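MEDIA RELEASE
November 16, 2019

Can a machine put the groceries away yet? We're opening the doors at Toston so you can judge for yourself

I get asked the same thing at every barbecue once people find out what I do for a crust: when can I buy one that does the dishes? My usual answer is "not this Christmas", and then I get another sausage and change the subject. But it's a fair question, and this month we've put out a proper answer — a plain-language report called Floria, free to anyone who wants it.

Floria covers 18 everyday chores, from folding tea towels to restocking a shop shelf. Since September we've had our two-armed setup at the Milthorpe workshop trying them over and over, 4,000 attempts in all, and we've written down the flops as well as the good runs.
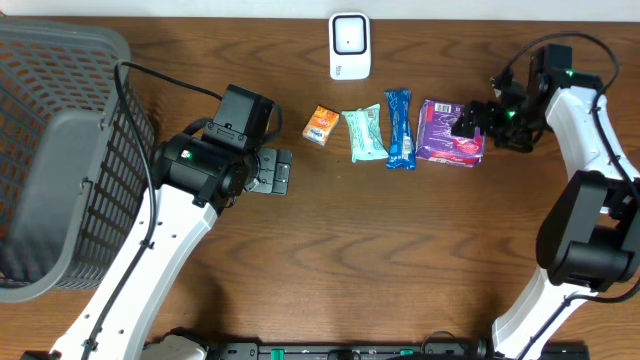 Packing is the chore I'd have bet on, and I'd have lost a bit of money. You or I would clear a few groceries off a bench while talking on the phone. For a pair of arms it's a string of small decisions, and the shape of each thing matters a lot more than I expected (I used to stack shelves, so I thought I knew shapes!). A little orange box has nice flat sides to get hold of. The pale green packet next to it has crinkled ends, and the long blue bar is narrow, so the fingers need to come in at a different angle for each. Then there's the big grey basket, with a rim to clear before you can let anything go.

So, where are we? I'd say shops will see useful help before homes do. A shop floor has the same goods in the same spots most days, and somebody nearby to fix a muddle. My kitchen has neither. Wiping a flat bench is coming along well, sorting is decent, and anything floppy is still a real pain. Our arms managed a fitted sheet 2 times and I'm not sure I'd have slept on either of them.

We also asked 609 shoppers and shop workers around Milthorpe which jobs they'd happily hand over. Cleaning the oven won by a mile. Cooking came close to last, and I was very pleased to see it.

Our friends at Ibarra, who run the grocery shop down the road, are lending us a back aisle for the next round of trials. We'll start with shelf tidying and see how we go.

Copies of Floria are at the Toston front desk or by post on request. Reporters are welcome to drop in and watch a session at Milthorpe. Give the front desk a ring first and we'll put the kettle on (by hand, for now).

ENDS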